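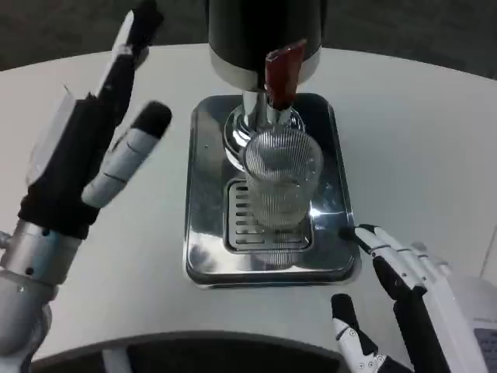

Veltov School of Hospitality
Beverage Service, Basic Course
Handout 7: Serving a small drink from the table dispenser
Prepared by Mieczysław Czarnecka, July 2018

Please read these notes before the practical hour. They replace the sheet you received in May, where the part on the drip tray was too short and caused many questions.

1. Subject of the lesson

We speak about one small task only: a drink from a table dispenser into a clear glass. In the large canteens the guest does this alone. In a hotel breakfast room or a meeting room it is often your task, and the guest is sitting two steps away and watches you. For this reason I give it a full lesson.

The same steps are good for coffee, cold tea and juice. In our practical hour we work with coffee, as it shows every drop on the steel and you can judge your own work.

2. The place of work

The dispenser stands on a table which is clean and has nothing extra on it. Spoons, sugar and napkins go on the side table. Students often want to keep everything together, but then the sleeve touches the sugar bowl while the hand goes to the glass.

The drip tray must lie flat. Press lightly with one finger on each corner. If the tray moves, take it out, wipe under it and put it back. The grate must sit fully down in its place. A grate which lies a little high on one side will make the glass lean, and you will notice it only when the glass is full.

Polished steel shows all finger marks. Wipe it with a damp cloth first and with a dry cloth after, always in the long direction of the tray.

3. The glass

We use ribbed glasses in this course. They are easier to hold than smooth ones and they hide small scratches from the washing machine. They also hide dirt, so please hold each glass against the window before use and turn it one full time.

Take the glass by the lower half. The upper part belongs to the guest's mouth. This rule is known to everybody and is still the most frequent mistake in my notes from the last examination. 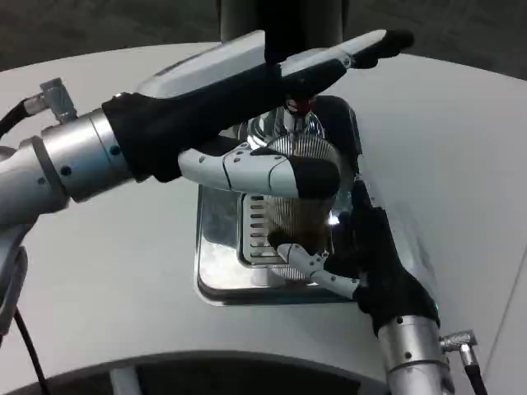

Fig. 2. Ribbed cup at the drip tray, with the slotted grate to the left.

The opening of the glass must be straight under the spout. Look from the front and then from the side, as from the front alone you can not judge the distance. Between the rim and the spout there should be only a small space. If the drink falls from high, it makes foam and small drops on the tray.

4. Filling

Open slowly. Wait until the flow is even, then keep the handle still. Do not look at the handle – look at the level in the glass.

For a tasting portion we cover only the bottom of the glass. For a normal portion we stop well below the rim, so the guest can lift the glass without fear. The container which we use in class holds enough for some 30 tasting portions, so there is no need to save, and also no need to fill more than is asked.
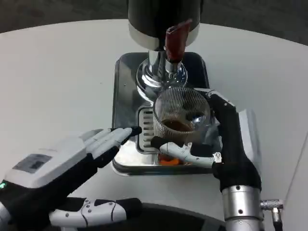
After closing, wait a moment. The last drops come late, and if you pull the glass away at once they fall on the steel. Count slowly to three in your head and only then move.

5. Taking the glass away

Hold the glass before it leaves its place, not during. With a full or heavy glass you may support it from two sides. It looks a little less elegant, but it is safe, and in the first weeks I prefer safe.

Move the glass first toward yourself and then up. If you lift it straight up, the rim will hit the spout.

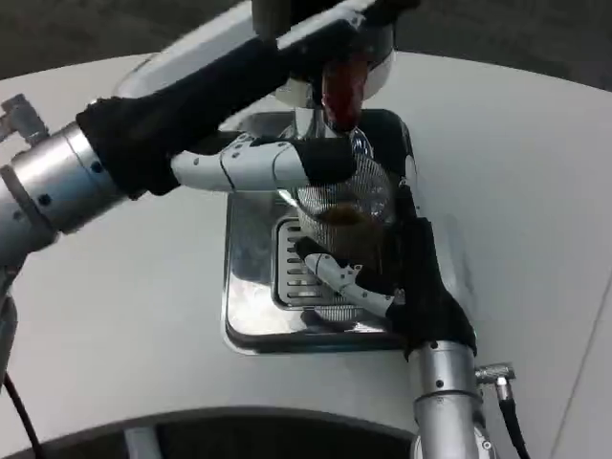
Fig. 4. Glass supported from two sides under the spout, small portion.

6. For the practical hour

Work in pairs. One student serves, the other observes and writes remarks, then you change. Please observe these points:

– where the fingers touch the glass
– the position of the opening under the spout
– drops on the tray after the glass is taken away
– the state of the tray when the pair is finished

Bring your own dry cloth. Remarks are to be given to me on paper at the end of the hour, with both names.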